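Filed under: Work diary, Passwords and access

Thursday, late evening

Today we moved the last group at Hilten to the new login. It was 226 accounts in total, and 32 of them still had the old shared password from the time before I came. I did not sleep well before this day.

The morning was quiet. Then at 9 the calls started, almost all about the same thing: people had changed their phone and the code went to the old one. I made for each of them a temporary code and wrote it in the Havix log, as the rule says. Two persons were angry with me. I understand them - they only want to open their mail.

After lunch I found one service account which still could log in without the second step. It belongs to the Farnent backup. I closed it and asked the Setiawan office if the night job needs it. No answer yet.

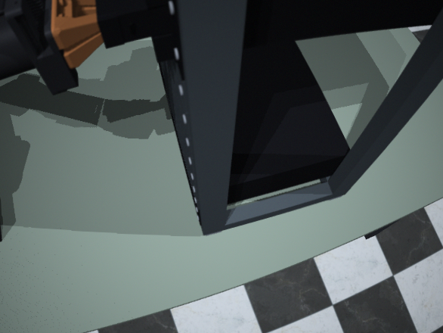
Last changed: May, 22:40

I am tired, but it is a good tired. My written English in the notice to all staff had one mistake, "loose your access", and I saw it only after sending. Tomorrow I must check the backup first, before coffee, and order more security keys - we have only two in the drawer.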